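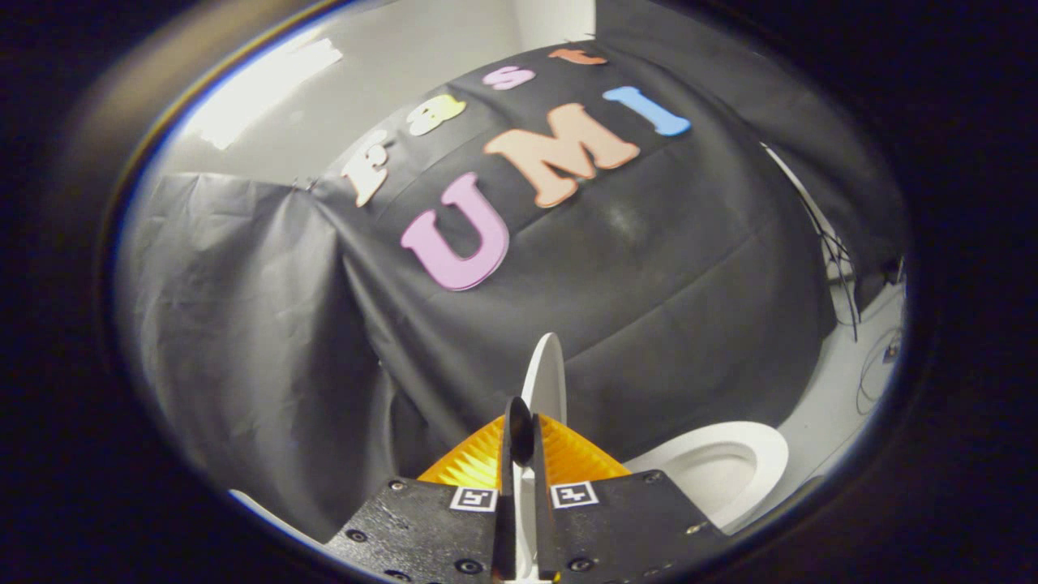 Somebody commented under my last list that a piece of cloth doesn't need an inspection, you hang it up and you leave it alone. Well, I used to think so too! Then I started doing the display rooms at Flillico, and now the drape gets a page to itself, so this is my walk-through with my notes left in. Steal whatever you like.

DRAPE AND DISPLAY CHECK, room 3
Done before opening, lights on

1. Drape secure at the top
OK. I give it a gentle tug at each end (gentle, please, it's not a bell rope).
 
2. Drape covers what it's supposed to cover
OK. Loose folds are fine by me. I know the people over at the Chmielewska building steam theirs flat every month, and good for them, but black fabric over something rounded is going to wrinkle and I've made my peace with it.

3. Hem and floor
Look for anything long enough to step on. Fold under, don't pin. I found a pin with my knee once and that was the end of pins.

4. Letters attached
All seven there, Fast on top and UMI underneath. Press every one with a flat thumb, especially the edges. The small "t" is up near the top edge, so use the step stool and not the chair with wheels, you know who you are.

5. Flame label on fabric
Not found. I went along the seam twice. The Drendex order sheet should say what the treatment is, so I've asked for a copy and I'm leaving this one OPEN until I see it.

6. Distance from lamps and heaters
OK for the ceiling. For anything portable I want 40 inches clear all the way around, and that includes the little fan heater that keeps wandering in from Gino when the mornings get cold.

7. Cables behind the drape
NEEDS WORK. Thin dark cables hanging in loops, and more loops down on the floor. Floor's light, so at least they show up, but I'd still like them gathered with hook-and-loop ties and run along the wall. No zip ties, we're forever adding one more cable and then somebody comes at it with scissors.

8. Plugs and power strips
One strip per outlet, never one strip plugged into another. Feel the plugs with the back of your hand after an hour of use and write down any that are warm.

9. Way out
Door opens fully, nothing parked in front of it, sign readable from the far side of the drape.

Open items: 5 and 7. I gave them both 14 days, and I'll recheck the letters while I'm in there with the stool.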